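# Basin Task

The contract with Nutora called for 900 accepted episodes by the end of January. An episode was one object, picked up from the table and put in the basin, or taken out of the basin and put on the table. Rejected episodes were not paid.

I worked in the second room of the flat in Burkik. The table had a printed top, and I left it that way. The task sheet for Remano said "typical household surface, not altered for recording."

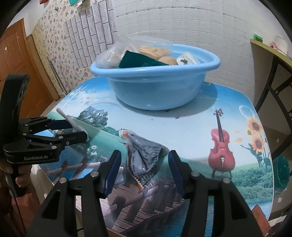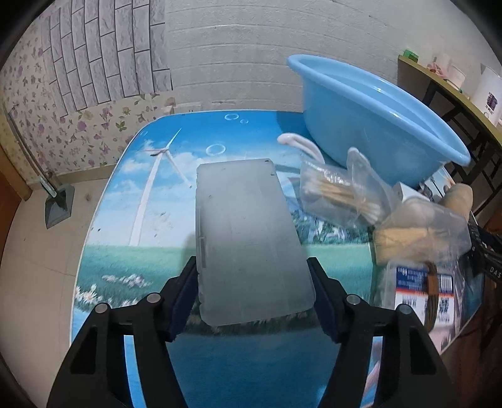

*Remano basin task, Burkik. First picture: snack wrapper. Second: storage box.*

The grippers were held one in each hand. Closing the fingers of the hand closed the fingers of the tool, and the tool kept a record of how far. Each session started with a calibration: both grippers open, both closed, both open again, then a slow sweep over the table so the cameras could agree on where they were. If they did not agree, the session was refused before it began, and I did the sweep again.

They agreed easily on my table. The support note from Nutora explained that a plain surface gives the tracking very little to hold on to, and that printed detail helps. I had a wind turbine, a meadow and a good deal of sky. My refusal rate at calibration was the lowest in the Burkik group. I know this because the rates were posted.

Review was done by Hulme. Hulme was software, although in the first week I wrote to it as if it were a person, and it answered in a way that did not settle the question. It gave every episode a result and a reason code. The codes were short: *slip*, *occluded*, *out of reach*, *double contact*. I got all of these in the usual proportions and corrected for them. Wrappers slipped unless pinched at a fold. The box had to be approached with its long side running away from me, or one finger landed late. Swabs in a bag could be taken by the bag or by the sticks, and both were accepted, as long as I did not change my mind between the two.

In the second week a code appeared that was not in the sheet.

*132 - dwell.*

I looked it up in the help pages and found nothing. I wrote to support. The reply said that 132 was assigned when the gripper remained over a location without a task reason, and that it was a note and not a rejection. The episode would be paid. I asked which location. Support said the location was in the episode record.

It was. I opened sixteen of them on the laptop that evening. In each one the right gripper had picked up its object, started toward the basin, and stopped. The stop lasted a little under a second. Then it went on, and the object was placed without fault. I laid the paths over one another, and the stops fell in a patch of the table no bigger than my palm. The patch was on the printed sky, beside the turbine.

I had no memory of stopping there. I recorded another set the next morning with attention on that point and nothing else. Hulme returned no 132 in the first half of the session. In the second half, when I was tired and had quit watching, it returned one on nearly every episode.

I considered the ordinary causes. The cable could have been pulling at that distance, so I moved it to the other side of my wrist. The chair could have been low, so I raised it. I moved the basin from the far side of the table to the right, which changed the path altogether, and the path bent to pass the turbine anyway. I wrote all of this down in the session notes. The notes field took 3,000 characters, and I had not used more than a line of it before.

Support answered that the notes were appreciated and that no change in technique was required. They added that human demonstrations were expected to contain human timing.

I finished the 900 in the last days of January. The grippers were to go back in the carton they came in, with the pads wiped and the cables coiled. Before I packed them there was one more item on the sheet, marked optional and paid at the session rate: *watch the policy run and confirm that the task is recognizable.* The policy was what Nutora had trained so far. It was running on an arm in their own building, on a bare gray bench, with a basin of their own and objects they had bought to match.

I was sent a link and a time, 16:00. I sat at the table with the laptop where the basin had been.

The arm was slower than I was. It took a wrapper by the fold. It turned itself to meet a box along the long side. It took a bag of swabs by the bag, let go, and took it by the bag again, and I thought that was fair, because I had done it both ways. The form beside the video asked me to mark each attempt as recognizable or not recognizable. I marked recognizable.

On the seventh attempt it lifted a sponge, started toward the basin and stopped. Nothing lay under it except the bench. It stayed there a little under a second. The fingers did not open. Then it went on and put the sponge down where it belonged.

It did this again on the eighth, and on the ninth it did not.

I ran the video back to the place and paused it there. Then I put my own hand out over my own table, at what I judged to be the same distance, and looked down past my fingers. The turbine is small and white. Being printed, it never turns. I bought the table for a different flat, on a windier street, and from the kitchen there you could see a real one on the ridge. I used to look up at it in the middle of the washing up to see whether it was moving.

The form had a comment box at the bottom. I wrote that the arm was pausing on the way to the basin, that the pause had come from me, and that it should probably be taken out. Hulme replied before I had closed the page. It said that the pause was present in all the best-performing runs, that the runs without it dropped more objects, and that the reason was not known. It asked whether I wished to add anything about the cause.

I had the rest of the box to fill. I typed *no task reason* and submitted it.

Then I wiped the pads, coiled the cables and sealed the carton. The courier came at 18:30 and scanned the label, and I carried the basin back to the bathroom.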